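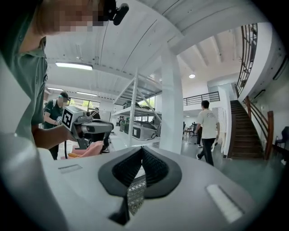 Two hand-held grippers at close range: finger pads in the foreground, square marker and front opening on the unit behind.

Grasteo hand-held gripper
Set-up, care and repair

Product group: hand-held gripping tools
Supplied by: Trusow
Service and spares: Trusow workshop, Etitz

Overview

The Grasteo is a two-finger gripper carried and worked by hand. It records the operator's grasp through a wide-angle camera in the body and takes its position from a square marker on the housing. It is sold singly or in pairs. Units in a pair are matched at the workshop and should be kept together through service, as the calibration file covers both.

This page covers what can be done at the bench by the user. Work on the camera, the main board and the jaw drive rail is done at Etitz only.

What is supplied

Gripper, with finger pads fitted
Spare pad set (two pads, four screws)
Data cable, black, with strain relief clip
1.5 mm and 2 mm hex keys
Jaw setting gauge
Calibration card
Storage case

The Ajayi bench stand is ordered separately. It holds the gripper by the lower mount with the jaws facing up, and all the work described below assumes that it is in use. A soft-jawed vice can be used in its place if the clamping force is kept off the grille.

Data

Maximum jaw opening: 85 mm
Fingers: 2
Mass with pads, without cable: 1100 g
Pad screw torque: 0.4 Nm
Pad part number: G-61
Operating position: any
Storage: dry, jaws closed, case lid latched

First set-up

Mount the gripper in the stand and leave the cable off. Close the jaws by hand and look at the line where the two pads meet. Contact should begin at the tips and spread back along the mesh as pressure is added. If one pad touches along its rear edge first, slacken both of its screws by half a turn, close the jaws on the setting gauge, and retighten the screws with the jaws still closed.

Open and close the jaws fully ten times. Travel should be even, with no step near the closed end. A new unit feels stiffer for the first few hours of use. Do not oil the rail.

Fit the cable next. Push the connector home, then press the strain relief clip into its slot until it is flush. The cable should hang free below the body with enough slack for the wrist to turn both ways. Most intermittent faults reported to the workshop are traced to a clip left out after cleaning.

Calibration is the last step. Lay the card on a flat, matt surface under even light, run the calibration routine and follow the prompts. Direct sun on the card will cause the routine to reject frames - move the stand away from the window and start again. With a matched pair, calibrate both units in the same session.

Finger pads

The pads are a wear part. Each has a textured mesh face held in a smooth rim, and the mesh does the gripping. The rim only locates it and should not touch the workpiece in normal use.

Replace both pads when any of the following is found:

Mesh polished smooth at the tip
Mesh lifting from the rim at any point
Rim split or nicked on the inner edge
Cloth or thin film slipping at a pressure that held it before

Pads are changed in pairs, never singly. A new pad against a worn one will pull soft goods to one side, and the jaw opening reading will be out by the difference in thickness.

To change them, open the jaws fully, take out the two screws behind each pad and lift the pad straight off. Wipe the seat with a dry cloth. Locate the new pad on its pins, start both screws by hand, then close the jaws on the gauge before tightening to the figure given above. Recalibrate.

Cleaning

Mesh faces: stiff nylon brush, dry, worked along the weave. Isopropyl alcohol may be used on a cloth if the mesh has picked up adhesive. Allow to dry before closing the jaws.

Lens: blower first, then a lens cloth. No solvent.

Marker: dry cloth only. A scratched or lifting marker must be replaced and the unit recalibrated. Do not cover any part of it with tape or an asset label. Labels may go on the flat top surface of the body, clear of the fingers.

Grille: vacuum with a soft brush head. Compressed air drives lint into the body and must not be used. Lint from fabric work collects behind the lattice, so units used for folding or sorting textiles need this weekly. Many sites do it on a Wednesday between shifts.

Fault table

Jaws do not close fully
Check for debris at the root of the fingers. Check pad seating. If both are clear, return the unit.

Opening reading drifts during a session
Check pad screws. Recalibrate. If the drift comes back within the day, the encoder needs attention at Etitz.

Position lost when the gripper is turned
Clean the marker. Check that sleeves or gloves are not crossing it.

Picture drops out when the arm is moved
Reseat the connector and clip. Try the second cable if you have a pair.

Body warm, grille blocked
Switch off, vacuum the grille, leave for 30 minutes before restarting.

Returns

Send the gripper in its case with pads fitted and the cable removed. Enclose a note of the fault and the last calibration month. Matched pairs must be sent complete - a single unit from a pair will be repaired but cannot be rematched. The workshop closes for stocktaking in the last week of May.

Spares

G-61 finger pad set
Marker plate, self-adhesive
Data cable with clip
Strain relief clip, pack of five
Jaw setting gauge
Ajayi bench stand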